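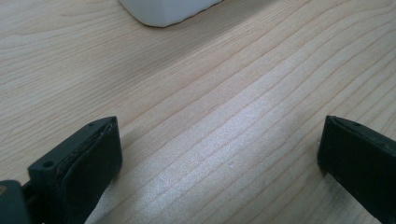

Open day, bench 3 – hand-held gripper demo
9/29/19

Setup
Bench cleared by Etenesh the evening before. Table is the pale wood one from the front room. Finish is smooth and throws a broad glare patch between the fingers when the tool is held low. Moved the lamp once during the morning, not much gained. For the next demo I want a matte mat under the work area, gray if Lacroix still has the roll.

Tool is the Trulter hand-held, black fingers, rubbery pads folded over the tips. Left pad edge is crinkled and has a worn-looking rim along the top fold. Nazma wants both pads swapped as a pair so the two sides stay matched. Spare pads are in the drawer marked Jukum, under the cable ties.

Running order
Doors at ten. Each visitor got a short talk from Lucienne, then one approach, one grasp, one lift, put it back, hand over the tool. Recording on for all of them unless they asked otherwise. Two parents did, so those takes were never started.

Counts from the log:
185 takes recorded
163 kept after a first pass on the laptop
The rest are mostly takes where the trigger was squeezed before the approach, plus a few stopped early. I have left them in a separate folder and deleted nothing. Mathis may want the early-squeeze ones.

Observations
1. Approach height. Adults bring the tips down almost to the table and slide forward. Children come in from above and stop short. The sliding approach is fine on this surface but will wear the pad tips. Tell people to stay just clear of the wood.
2. Opening. Nearly everyone starts with the fingers wide open and leaves them that way until the object is well inside the gap. Good for us. The closing part of the take is then short and easy to cut.
3. Aim. Right-handed visitors tended to arrive with the object left of the center line and correct late with the wrist. Lucienne saw it too. Could be the stool position. Try the stool a hand's width to the left and compare before blaming the grip shape.
4. Trigger. Return spring is stiff for small hands. Monique has a softer one from the Mollwood kit, not fitted yet. If we fit it, the closing force has to be checked again with the scale.
5. Glare. Tracking dropped out in a few takes, all in the stretch before noon. It recovered each time without a restart. I can't say yet that glare is the cause – the window blind was also up during that period. Run the same approach with blind down, lamp on, then blind down, lamp off.

Visitor questions, as noted by Nazma
Does the robot learn from one try? (No. Lucienne's answer was better than mine, ask her for the wording.)
Can it pick up an egg? Asked many times. We should have a boiled one ready in the afternoon session next year.
Why hold the gripper by hand when there is an arm? I said it is quicker to collect that way and the arm can only be in one place. A man from a packaging shop wanted cycle times. Gave him Mathis's address.

Disk and files
Laptop had 525 GB free at the start, 102 at close. More than I planned for. The raw video is being kept alongside the compressed copy, which was set for debugging in July and left on. Turned it off. Copy to the server is running tonight, check sums in the morning before wiping anything.

To do
– Swap pads, both fingers. Nazma
– Check screws on left finger, I did not put a driver on them today. Me
– Softer spring, then scale test. Monique
– Blind and lamp runs, ten takes each. Me, Etenesh
– Move stool, repeat the aim comparison with the same people if possible
– Ask Lacroix about the mat

Tool went back in its case with the fingers open. Battery on charge, shelf 2.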